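Nous utilisons des cookies de mesure d'audience. Accepter | Refuser | Paramétrer

3.2. Surface de travail et rangement des périodiques

La présente section porte sur le classement vertical de revues à partir d'une table de travail, tel qu'il a été étudié dans le cadre du projet Trivberg. Le protocole retient un mobilier courant, afin que les observations puissent être rapprochées de celles d'une salle de lecture ordinaire.
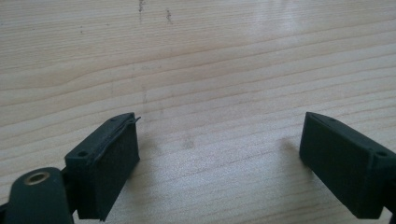

L'état du plateau conditionne en partie la lisibilité des documents qui y sont posés. Sur un bois clair, les défauts de surface restent apparents : deux petites marques sombres et une tache grisâtre plus diffuse se distinguent entre les veines, tandis qu'un reflet blanchit le fil du bois sur une zone étendue. Ces irrégularités ont été consignées dans la grille Farina sans donner lieu à un remplacement du plateau.

Le rangement comprend 2 phases. La revue est d'abord redressée depuis la position à plat, puis présentée devant l'un des compartiments du porte-revues.
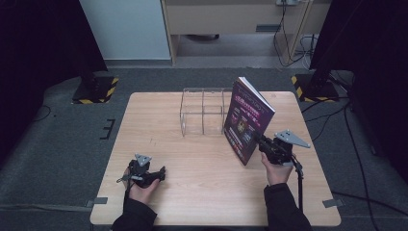

La souplesse du papier constitue la principale difficulté de la seconde phase. Une publication à couverture souple tend à s'ouvrir lorsque la prise est éloignée du dos, et les pages extérieures peuvent alors buter contre une cloison. La grille prévoit 5 niveaux de maintien, du cahier fermé au cahier entièrement déployé. Chaque série compte 80 rangements, l'ensemble du corpus en réunissant 200.

Figure 4. Plateau, redressement d'une revue près du porte-revues transparent et numéro posé à plat (couverture portant le titre « 《三体》电子书回家啦！»). 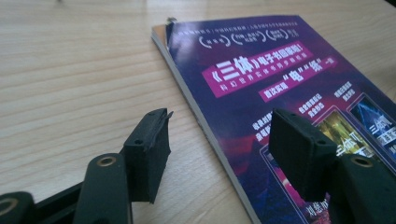 L'orientation initiale du document a été laissée libre. Ce choix reproduit les conditions d'un dépôt spontané par le lecteur et exclut tout alignement préalable sur le bord de la table. Les effets du format et du grammage sont traités à la section 3.3.

Documents récents
Bimex : typologie des porte-revues à cloisons
Plodel : tenue des couvertures souples en position verticale
Projet Trivberg : note méthodologique de mars

Contact | © Projet Trivberg | Haut de page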